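Recording handover demos with two arms, part 2: a session that gives you usable data

Last time I got as far as calibration, so I'm assuming both your arms move when you move and neither of them wanders off by itself. If the left one still drifts at the shoulder, go back and redo the zero pose, because everything further down will drive you mad otherwise.

Decide on your tasks before you switch anything on. I write mine on a card in short, dull sentences: "pass the stick from left to right", "pick up the cube". Those sentences end up as the labels, so spell them the same way every time! My first set, back in February, had "pass stick", "hand over stick" and "give stick" all meaning the same thing, and I spent a whole evening tidying it up.

Next, tape out your working area. I use grey tape on a wooden table, and I only put things where both hands can get to them without the elbows fighting. Then choose your bits and pieces. You want a mixture of shapes, and some things that just sit there and have nothing to do with the task (a book or a banana is fine), so the model learns to leave them alone.

Start the recorder, which for me is Skestau, and check that every camera is giving you a picture before you pick up the controllers. I look at the head view and the wrist view side by side and wiggle the fingers until I'm sure which is which.
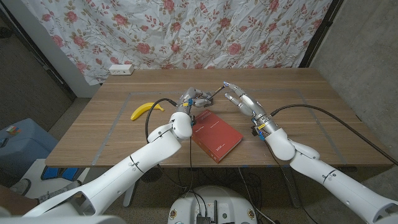 Head view first, then one from the wrist.
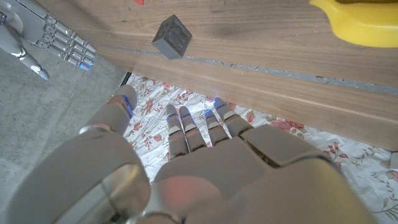
Now for the recording itself. Press start, count to 2 in your head, then move. That little pause gives you a clean beginning to trim to. Go slower than feels natural. When you pass something across, bring the empty hand in first, close it, wait a moment, and only then let go with the other one. If you do both at once you'll get a lovely quick handover that the model can't copy to save its life.

Dropped it? Don't delete the take. Carry on, try to pick the thing up, and mark it as a recovery in the notes box. Panagiotis Papadopoulos talked me into this and I grumbled, but my policy got noticeably less helpless once I'd put those back in. I only bin a take if a camera froze or I forgot which task I was doing (it happens).

Between takes, shift things a bit. Turn the book, slide the cube along, swap which hand starts. I do 12 takes and then move everything properly, and after 24 I stop for tea, as my wrists get sloppy and so do the demos.

Save as you go. Skestau writes each take to its own folder, and I copy the lot to the other drive before I power down the arms. Then I play back every fourth one at double speed, looking for jumps in the joint readings.

How many do you need? My current set is 688 takes over all the tasks, and the stick handover was behaving itself well before I got that far. Train something small early on and see where it fails, then go and record more of that.

Trimming and labels are in part 3.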